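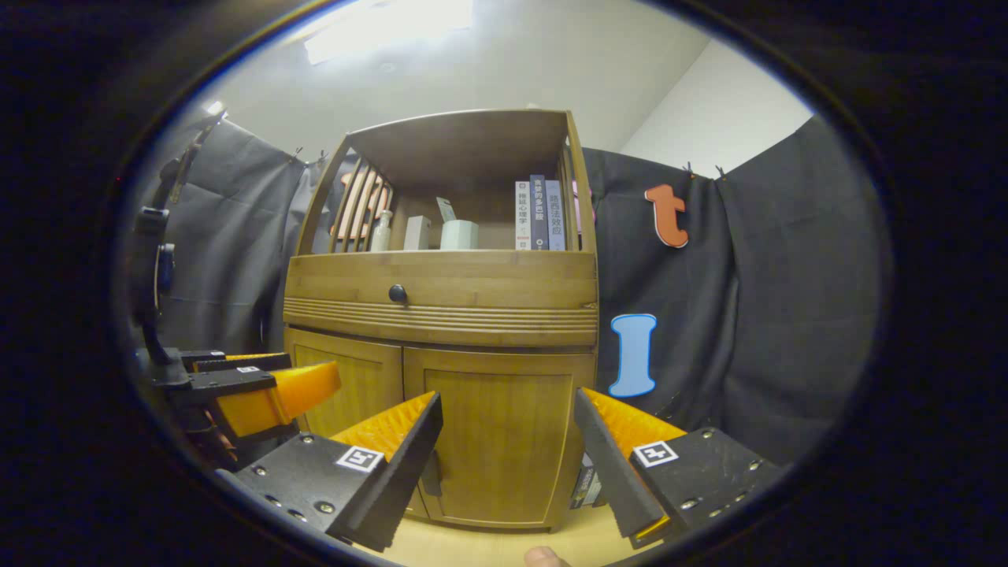 Wooden cabinet with an arched top and an open upper shelf.

23 Jul 2023
By Đạt Đàm

I've been fitting the Ovix roof window from Trulora since February, and it's the one I keep going back to for old courtyard buildings with dark stairwells. You get a fixed or a vented version, both with a 60 cm opening, and the frame sits 18 mm proud of the roof (handy if your slates are uneven, as mine always are!).

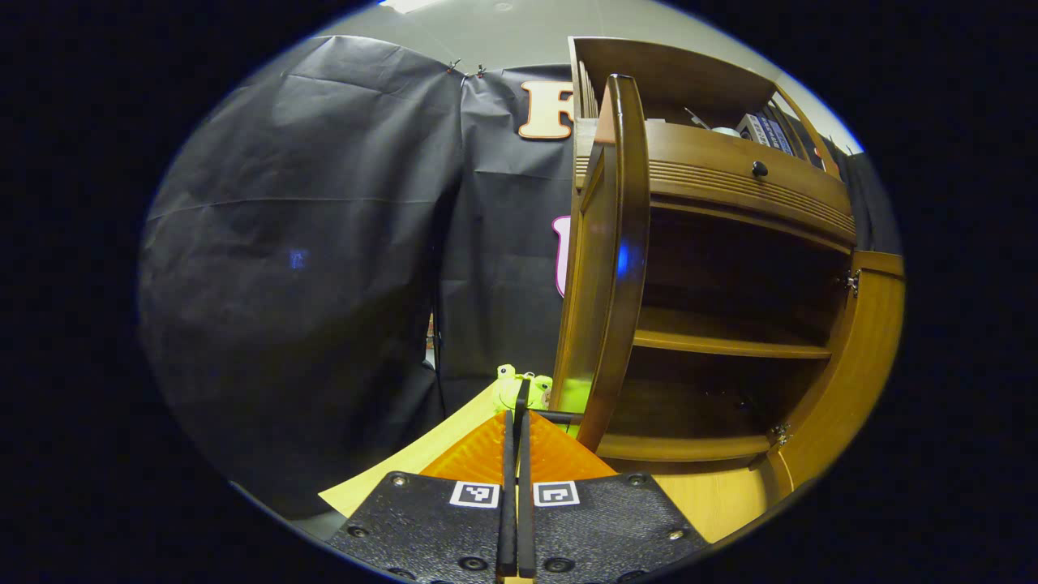 The vented one needs a bit more room at the hinge side, so measure that before you order. We put 34 of them into the Darncombe conversion — two of us, one ladder, a lot of coffee — and the flashing kit went on without any trimming. I'd still buy the wider flashing for a low pitch. Delivery comes through Phan, and the blinds are sold separately.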